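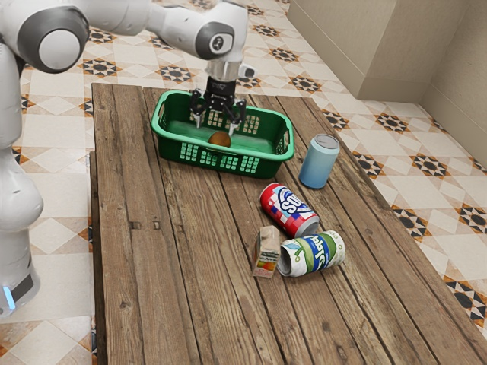
Data collection working group, Trundulix tabletop set
Minutes, November, 2:00 p.m., Pillcombe meeting room and remote

The meeting opened with the state of the basket tasks in the Suneseck simulator. The target for the release is 2000 accepted episodes, and the review backlog stands at 242. The group agreed to clear the backlog before any new scene is added. The current scene keeps the green basket at the far end of the plank table with the drinks placed nearer the viewer, so the arm has to reach across to get its fingers inside the rim. The learning side asked that this layout stay fixed until the next training run is complete.

1. Minutes of the previous meeting
Accepted with one correction. The control rate change was agreed for the recorder only, and the wording is to say so.

2. Episode boundaries
Operators have been ending episodes at different points. Some stop recording once the fingers open, others after the arm has moved back to its start pose. The training loader treats the last recorded action as the goal, so the mixed endings were reported as a likely source of the hesitation seen in evaluation near the basket.

Agreed: an episode ends when the gripper is open and the arm has been still for 6 control steps. Existing episodes will be trimmed by script where the log allows it. The rest go back to the review queue with the tag "end".

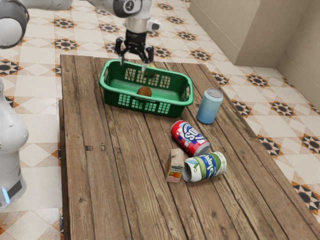 Trimming will be run on a copy. The original logs stay on the Akpalu storage node until the trimmed set has passed a replay check. It was asked whether the idle steps at the start should be cut in the same pass. Deferred; the start of an episode carries the instruction delay, and the loader needs a separate change for that.

3. Labels and instruction text
The reviewers reported that the instruction text is being written too freely. The same object has been entered under several names within one batch, and the text encoder is not expected to sort this out on a set of this size.

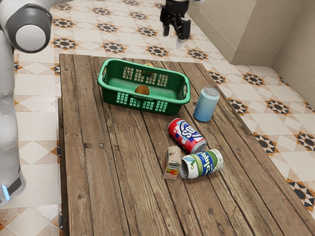 The group went through the object list and settled on one name per asset ID. Paraphrases will be generated later from the fixed names, with the asset ID kept in the record. For position words, the reference is the table and not the robot. Small contents are a separate problem: from the overview angle, the yellow item at the back of the basket only just shows over the rim and the reddish one is dim behind the slots. Contents labels are therefore to be taken from simulator state. A reviewer may flag a label as hard to see but may not delete it on that basis.

The two cans lying on their sides are to be labeled "can, on side" in the pose field. The word "fallen" is dropped from the list.

4. Failed attempts
Failed grasps are currently discarded at the operator station. The learning side wants them kept for the success classifier. Storage is not a constraint. Agreed to keep them in a separate split, with a reason code chosen from the existing 9. No new codes until the reviewers have used these on a full batch.

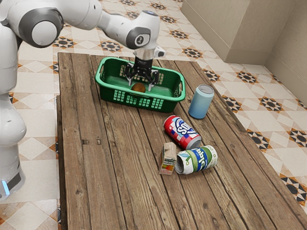
5. Actions
Trim script and replay check: tools group, before the next meeting.
Fixed object names entered in the Trundulix schema: reviewers.
Recorder change to retain failed attempts: Suneseck maintainers.
Review backlog: reviewers, with operator time made available in the mornings.

6. Other business
The request for a second table texture was noted and not discussed. Meeting closed at 3:10 p.m.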